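Fillard: A Two-Arm Cell for Opening Front-Loading Doors
Student Project Report, Shared Workshop Program

The Fillard project was established in June to determine whether two arms of modest reach could share the work of opening and closing the round door of an appliance. This report covers the mounting of the arms, the choice of fingers, and the first program of approach trials.

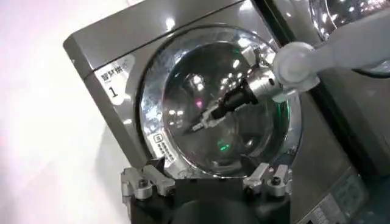
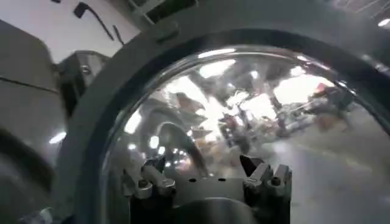 Approach to a round door, from the wrist camera

Pasaribu Workshop, Student Automation Group
Report submitted Thu 5 December

1. Purpose

Front-loading doors present a difficulty that flat cabinet doors do not. The glass is curved and reflective, the catch sits at the rim, and the door must be pulled along an arc. The group was asked to build a cell that could be assembled in a shared workshop, operated by members who had completed the safety induction, and taken down again without alteration to the building.

2. Equipment

Each arm carries a gripper with two metal fingers. In the first picture the white arm reaches across the glass of a silver-grey washing machine while the gripper of the second arm stands open in the foreground. The fingers on the second arm are fixed with bolts, and this allowed the group to exchange them between trials without removing the gripper body.

The arms are controlled from a single computer running the Wusow scheduler, which the group wrote for this project. Wusow permits only one arm at a time to enter the zone in front of the door. The other arm must hold its position until the zone is released. A separate emergency stop circuit, named Brultero after the workbench on which it was assembled, cuts power to both arms and does not depend on the computer.

3. Method

All approaches were made at low speed. The operator first placed the wrist of the viewing arm so that the door appeared between the open fingers. The second arm was then moved toward the rim in short steps, with a pause after each step for the operator to confirm the position on the screen. The standoff distance at the start of every approach was 300 mm.

The log for the reporting period contains 2129 entries, including commands, pauses and stops. Entries were reviewed at the end of each session and any unexplained stop was entered in the workshop fault book.

4. Observations

Reflections were the principal source of error. Ceiling lights appear as bright patches on the curved surfaces in both pictures, and the edge-finding routine repeatedly accepted such patches as part of the rim. The group first reduced the camera exposure. This improved the detection of bright metal but made the darker parts of the rim harder to find. A fixed mask covering the middle of the glass gave better results and has been retained.

A further matter concerned cable routing. On 11 occasions the scheduler halted an arm when the cable allowance at the wrist was exceeded. The allowance has been recalculated, and a longer service loop is now specified in the assembly instructions.

The stepped finger profile was satisfactory for reaching behind a rim. It was less suitable for pressing, as the contact area at the tip is small. The group recommends a padded tip for closing the door.

5. Status and Remaining Work

Approach and retreat are complete and documented. Pulling the door through its full arc has been programmed but has not been approved for use with both arms powered. Approval requires 2 supervised sessions with the Brultero circuit tested before each one.

The finger drawings, the current release of Wusow and the revised assembly instructions are held in the project cabinet at the Pasaribu Workshop. Members wishing to use the cell should reserve it through the equipment calendar and read the entries in the fault book before switching on the arms.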